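Chapter 4
Showing, Not Programming

Suppose you want a robot to touch the tip of a tool to one small spot on a circuit board, hold it there for a moment, and lift it away cleanly. You could write all of that down as numbers. Engineers did so for decades, and for a part that always arrives in the same place it still works well. Now let the board sit a little crooked. The numbers are suddenly wrong, yet a person with a steady hand would hardly notice the change.

This chapter is about borrowing that steady hand. We will look at 2 ways of doing it. In the first, called kinesthetic teaching, you take hold of the arm itself and move it through the job while its joints record where they have been. In the second, teleoperation, you stay out of the workspace and drive the arm from a distance, with a joystick, a headset, or a smaller copy of the arm.

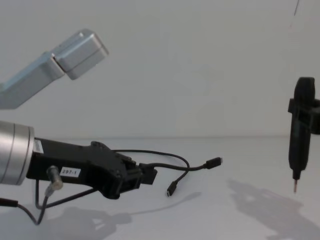 Tool work is a wonderful place to start, and a humbling one! A beginner watches the joints; an experienced teacher watches the tip. When a slim black tool is clamped upright with its copper-colored point hanging just over a white tabletop, the last stretch of travel matters more than all the rest, and a good demonstration slows down there. Cables deserve the same attention. A loose plug dangling between a gripper and a tool has its own ideas about where to swing, and the learner may see it in every recording – so plan its route before you press record.

Gwawr Morris, who taught the first Foren course, asked each student to repeat one short motion until the whole class had 331 recordings. No two matched. That variety turned out to be useful, and Section 4.2 shows why a learner trained on slightly different demonstrations often copes better than one trained on a single perfect run.

Before reading on, try writing your name with a pen taped to the end of a ruler. Keep the paper. We will come back to it in Section 4.1.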